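Home | Notebook | Hardware | Data | Log in

Collection notebook, March, afternoon session

Toy box task, second site. Dirceu Andrade set up, I held the gripper, Shobha Rai watched the uploads from the office and sent remarks.

The target for Triladach is 1000 accepted demonstrations of "take the named thing out, put it back somewhere else in the box". Put it back somewhere else is the half everyone forgets, me included. My first few all returned the thing to the exact spot it came from, which teaches the policy that tidying means changing nothing. I have lived with people who run that policy.

Threw those out and started again at 2.15.

Notes on handling:

Soft toys are easy to grab and hard to let go of. The fur hangs on to the pads for a moment after opening. Dirceu wants us to wait a beat before lifting away. I did, then forgot, then did. Shobha can see from the finger-width trace exactly when I forgot and has marked each one with a small "hm".

Thin upright things are the opposite. They go in between the jaws nicely if you come straight down, but an angle of a few degrees and they swivel. Keep the wrist still and move from the elbow. By the end of the block my elbow had views on this.

Speed. Flamero (the old logger) let you go as fast as you liked and then quietly dropped half the poses. Brandão complains out loud when tracking gets poor, so at least you know you are being ignored. It complained twice near the window when the sun came in hard over the pink mat. Blurry bright patches, nothing for it to hold on to. Pulling the curtain further would be cheating according to Dirceu, who says the whole point of going to other people's rooms is that they have weather in them.

He's probably right — annoying, but I've written it down.

Tally for the session: 45 recorded, 6 rejected. Of the rejects, most were me starting the approach before the tone. One was me narrating. There is no audio channel, so Shobha only knows because I confessed. 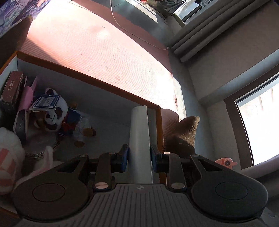

The clutter level needs agreeing before the next visit. We have been leaving the toys bunched at one end with a good stretch of bare floor beside them, and the placements all drift into that bare stretch, naturally, as it's where any sensible person would put something down. The model will learn that the right-hand side of a box is a magic place where objects belong. I'd like a third of the episodes with the toys spread out, and a third with the box turned round. Dirceu says a quarter. We settled on asking Shobha, who said "both", and went to lunch.

To do
— clean the pads, they've picked up fluff
— rename the Tisteria folder before it gets merged with the kitchen set again
— write "somewhere else" in large letters on the task card

3 comments | 2 shares

Recent entries
Drawer task: the handle problem, continued
Why the kitchen set was merged twice
Pad wear, with complaints
Brandão settings we have stopped arguing about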